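September
Rera Robotics Group

4.2 Open-day demonstration

The tabletop task was shown to visitors during the Tilon open day, held on a Monday. Up to that point the system had only been run in front of project staff. The open day gave us a chance to see how it held up to a full schedule, with people talking and moving nearby.

Visitors came in groups, and each group watched for 5 minutes. An operator started every run from the Clident console and did not touch the table until the run was over. Between groups the items were put back by hand, with no fixed layout – positions and angles were left to the person resetting the table. We ran 21 sessions and logged 2,475 grasp attempts, of which 1,484 were made with the right hand.

The items were everyday goods that differ in stiffness and shape. Rope and soft packaging were kept in the set even though they had slowed earlier trials at the Tôn site. Visitors asked most often about the rope, and several wanted to know whether the hands could tie a knot. Knot tying was outside the scope of this work.

Figure 3 shows the workspace with both hands at the table. Results by item type are given in Section 4.3.

Last updated: September

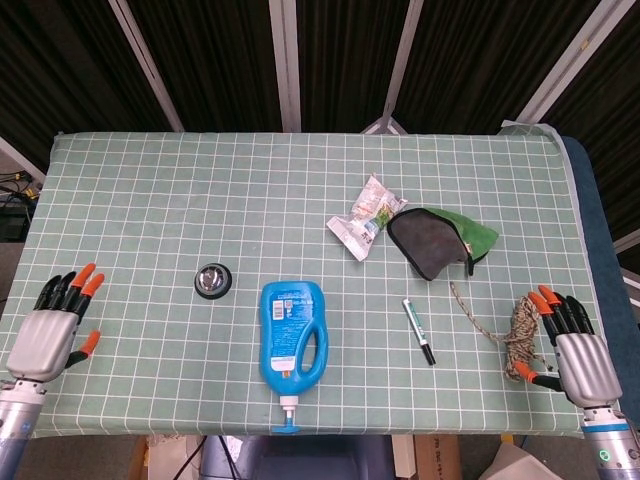 Figure 3. Two-handed workspace with household items on a grid-printed cloth.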